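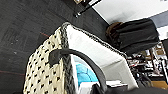

Web stock levels not updating after overnight sync

Status: Closed (resolved)
Priority: High
Customer: Marulanda Homewares
Opened by: Brayan Inga
Product: Zutis connector, Semton to Enditz
Category: Inventory / scheduled jobs
Month: May

Initial report (Brayan Inga, 8:12 am)

Stock on the website is wrong for most of our catalogue. Semton is our point of sale and holds the correct counts. Enditz is the web store. The Zutis connector is meant to push counts from one to the other overnight and it says it has done so. Last run is green, no warnings, no email.

What we see is that some products have the right number and others are stuck on an old one. We have oversold 7 orders so far. All of those were in the storage and kitchen categories, but I don't think it is limited to those, they are just what sells.

I compared the two systems by exporting both and matching on product code. Out of 1,449 active products, 937 have a web count that does not agree with Semton. The rest agree exactly.

Things I have tried:
Ran the sync by hand from the Zutis dashboard. Green, no change.
Disconnected and reconnected the Enditz login. No change.
Edited one product's count in Semton to force a change. The new count did not reach the web.
Edited a different product the same way. It reached the web in a few minutes.

So it works for some products and not others, and it is the same ones every time. We have turned off click and collect in the meantime.

Support (first line, 9:05 am)

Thanks for the detail. Could you please send:
The product code, barcode and current count of one product that updates and one that does not.
The export file from Semton that the connector picked up last night. It will be in the outbound folder and is kept until the next run.
A note of anything that changed in Semton before the problem began, including new fields, new users or an upgrade.

Please do not run a full resync with the "overwrite all" box ticked. If the cause is a matching problem, that option can create duplicate products on the Enditz side.

Brayan Inga, 9:31 am

Files attached. I had not ticked overwrite all and won't.

Nothing was upgraded as far as I know. One of our buyers added a "colour family" column to the export template so that the web filters would work. I am told that was done from a spreadsheet and loaded back in. I don't have an exact day for it.

We have two locations, the shop and the back store. Both are mapped. I checked the mapping page and it looks the same as it does in the setup guide.

Support (first line, 9:58 am)

Location mapping is correct. Both locations return a value in the export and the totals add up for the sample product that works.

The job log shows every row read. At the normal log level there is no list of rows skipped. I have raised the log level on your account to verbose and passed this to second line. The next run, manual or scheduled, will record each row.

When convenient, please run one manual sync with default settings.

Brayan Inga, 10:14 am

Done. Green again.

Support (second line, 11:20 am)

I have taken this over. Findings from the verbose log:

The connector reads 1,449 rows.
It writes counts for the rows where the barcode in the file equals a barcode in Enditz.
For 937 rows it records "no match, row ignored" at debug level and continues.
At the end it sets the job to complete, as no row produced an error.

The number of ignored rows is the same as the number of mismatches you found by hand, so I am treating this as a single cause.

In your non-working sample, the barcode in Enditz begins with a zero. In the export file the same barcode has no zero at the front and is one character shorter. In your working sample the barcode does not begin with a zero and is the same in both places. I checked further down the file and the pattern holds. Every ignored row has lost its leading zero. Every matched row never had one.

The connector compares barcodes as text. It does not pad or trim them, so a code that is short by one character is a different code as far as it is concerned.

The question now is where the zero is lost. Please open the affected product in Semton and tell me what the barcode field shows on the product card, not in the export.

Brayan Inga, 11:42 am

The product card shows the zero. Scanning at the till also works fine, which is why nobody in the shop noticed. So Semton has it right and the export has it wrong?

Support (second line, 12:10 pm)

Yes. The stored value is fine and the damage is done when the export is written.

Export templates in Semton carry a type for each column, either text or number. Under Settings, Exports, Templates, open the one used by the connector and look at the type next to the barcode column. I expect it says number.

When a template is downloaded as a spreadsheet, changed and loaded back in, Semton guesses the type of each column again from the sample rows. A column that holds only digits is guessed as a number. Numbers are written out without leading zeros.

Brayan Inga, 12:26 pm

Confirmed, it says number. Product code says text, I assume because ours have letters in them.

Can I just change it?

Support (second line, 12:40 pm)

Yes, but please do it in this order so that open orders are not counted twice.

1. In the Zutis dashboard, pause the schedule.
2. In Semton, change the barcode column type to text and save the template.
3. Run the export by hand and open the result in a plain text editor. A spreadsheet program will strip the zeros again on opening and you will not be able to tell whether the fix took.
4. Find one of the affected products in the file and check that the barcode is full length.
5. In Semton, process or release any web orders still sitting as pending. Enditz has already taken those units off its own count. If they are still pending in Semton when the sync runs, the web count will go back up by that amount until they are processed.
6. Run a manual sync with default settings. Leave "overwrite all" unticked.
7. Compare counts again before resuming the schedule.

Brayan Inga, 1:55 pm

Steps 1 to 4 done. The zeros are in the file now.

Step 5 is taking longer. The oversold orders are pending and we don't have stock to process them with. Do I cancel them first?

Support (second line, 2:08 pm)

You can leave them open with the customer, but set them to back order in Semton in place of pending. Back orders are left out of the available count that the connector reads. The web count for those products will then show zero, provided that negative stock is turned off in Enditz under Store settings, Inventory. If it is turned on, you will see a negative number there and the products will still be purchasable.

Brayan Inga, 2:37 pm

Negative stock was on. Now off. Orders moved to back order and customers emailed.

Ran the sync. Exported both systems again and compared. There are 2 products left that don't agree, everything else does.

Support (second line, 3:15 pm)

I looked at both. They share one barcode in Enditz. One is the current product and the other is an older listing that was hidden from the store but never archived. The connector writes to the first match it finds, and that was the hidden one. The visible listing kept its old count.

This is separate from the template fault and may have been present for a long time. It was hard to see among the others.

To clear it, remove the barcode from the hidden listing or archive it, then edit the count on the live product in Semton to trigger an update. A full run is not needed.

Brayan Inga, 3:29 pm

Archived the old one, nudged the count, web updated. All matching now. Resuming the schedule and turning click and collect back on. I'll check tomorrow's run before you close this.

Brayan Inga, following day, 8:04 am

Overnight run finished, counts agree. Spot checked the storage baskets and the kitchen linen against the shelf as well and those are right.

Two questions before closing. Can the connector be made to fail, or at least warn, when it ignores that many rows? And can we stop the template being loaded from a spreadsheet?

Support (second line, 9:22 am)

On the first, there is a setting for it, off by default. In the Zutis dashboard go to Jobs, Inventory, Alerts and enter a value for "warn when unmatched rows exceed". The warning goes to the account email and the job shows amber. It does not stop the job. I have logged a request with the product team to have it on for new accounts, and to move the "no match" message up from debug level. I can't give a release for either.

On the second, Semton has a user permission called "import templates". Remove it from any role that does not need it. Columns can still be added on the template screen without that permission, and adding them that way leaves the existing column types alone.

Log level on your account has been set back to normal.

Brayan Inga, 9:40 am

Alert set, permission removed from the buyer role. Fine to close.

Closing notes (internal)

Root cause: barcode column in Semton export template changed from text to number when the template was re-imported from a spreadsheet. Leading zeros dropped, rows not matched, no visible warning.
Fix: column type set to text. Manual sync. Negative stock disabled in Enditz.
Secondary: duplicate barcode on a hidden Enditz listing. Listing archived.
Knowledge base: article on unmatched rows to be updated with the plain text editor check.
Linked: feature request for default unmatched row alert.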